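Research > Working Papers > Shared Objects at Work > Section 4

4. The coat rack as shared storage

4.1 Why hanging things

Earlier sections dealt with surfaces: desks, shelves, the kitchen counter. Hanging storage gets less attention in the office literature and we think that's a mistake. A desk has an owner, or at least a person who sat there this morning. A rack has no owner. People put a thing on it and walk off, and what they leave there is arranged by whoever came before and whoever comes next.

We kept a log of hanging and retrieval events at two sites, Dullow and Mernerby. One line per event: garment put on, garment taken off, garment moved to get at another garment. The combined log runs to 3,000 lines. After removing duplicates and lines where the garment type was left blank we had 1,855 usable events. Of these, 733 were moves, meaning somebody handled a coat they were not hanging up or taking away. That number surprised us. More on it in 4.3.

Racks were split into three types. Wall rails with fixed hooks. Rolling rails with hangers. Free-standing pole racks, pegs coming off a central post at different heights. The rest of this section is mostly on the third type, as it's the one with the most trouble and the least written on it.

4.2 Pegs, heights and the long coat problem

A pole rack gives you height for free, or seems to. Pegs are staggered so that two garments don't meet at the collar. Fine for short jackets. For long ones the stagger stops mattering below the waist, since everything hangs into the same column of air next to the pole. The lower pegs go first. They are still there, physically, but a long coat from above covers them and users stop treating them as pegs at all.

We call this peg loss. A peg is lost if a person standing within arms reach can't use it without lifting somebody else's garment. Note it's a property of the load and not of the rack. The same rack can have every peg free at nine and half of them lost by ten, with only two coats on it. 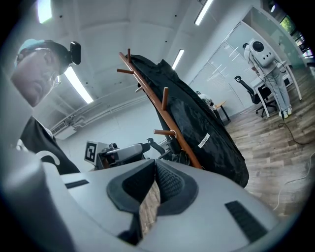
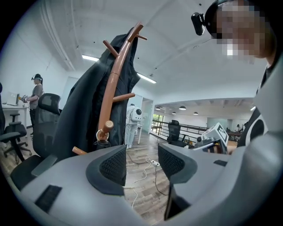 Figure 4. Wooden pole rack in an open office, with a dark item hanging on it.

Peg loss turned out to be easy to spot and hard to write down. Our first coding sheet had a box for "peg used / peg free" and that was all, so a covered peg went down as free. Wrong, obviously. The second sheet added a box for covered. For a rack like the one in Figure 4, with short round pegs set at different heights along the pole, the coder starts at the top and works down, and marks each peg before going on to the next. Long garments are coded by lowest point: above knee, below knee, floor. The long jacket in the second picture reaches down to floor level and would go in as floor. Two coders did a shared set of 500 events and disagreed mostly on "covered", nearly always where a sleeve hung across a peg but could be pushed aside with one finger. We settled on counting a sleeve as not covering. Debatable. A stricter reading would raise peg loss everywhere but doesn't change the order of the rack types.

A second point on shape. Straight poles and curved poles load differently. On a curved one the peg position and the hanging line are not the same distance from the post all the way down, so a garment can touch the wood at one height and hang clear at another. Users don't seem to think about it when hanging. They do notice on retrieval, when the lining catches. Pegs with a rounded end catch less than square cut ones, by the comments we got, though no counts were kept for this and we would not lean on it.

Fabric matters too. Slick outer shells slide off a short peg if hung by the collar and not by the loop, and then somebody picks the thing up and hangs it wherever there's room. That gets logged as a move. Wool stays put. We have no separate code for material in the Dullow log, only in the Mernerby one, so the comparison between sites is left out here.

4.3 Moves

Back to the 733. Three kinds of move came up again and again. Lift and replace: person lifts a coat, takes their own from under it, puts the first one back on the same peg. Shift: same thing but the top coat ends up on a different peg. Carry off: the top coat goes to a chair back and stays there. The last one is the interesting failure. Once one coat is on a chair, others tend to follow, and the rack stops being the place people look first.

Gistelell style zoning (Benítez scheme, see Section 2) would assign pegs by garment length, long to the outside and top, short below on the free side. We tried it at Mernerby with paper tags tied to the pegs. Users liked the tags for a week. After that the tags were read as decoration and one was used as a bookmark. Moves fell during the first week and then came back up, we do not have enough weeks to say where they setled.

A simpler fix, not tested properly: one rack for long coats and a rail for everything else. Needs floor space next to the desks, and a pole rack already takes more of it than people expect, as the clear area has to include the person turning round with a coat half on. Facilities at Dullow allowed for the foot of the rack only. Chairs got knocked.

4.4 Limits

Two sites, both open plan. Log kept in September, when a lot of people still come in without a coat, so the loads are light and peg loss is probably understated. Bags were logged only if hung, bags at the foot of the rack were not logged, and we now wish they had been. Umbrellas left out entirely. Scarves were counted with the coat they arrived with, which works until the scarf stays behind overnight.

Section 5 takes up chair backs.

Related items
Section 3: Counters and who wipes them
Section 5: Chair backs as overflow
Coding sheet, second version
Shoe trays at Mernerby: a short note
Benítez scheme, peg tag template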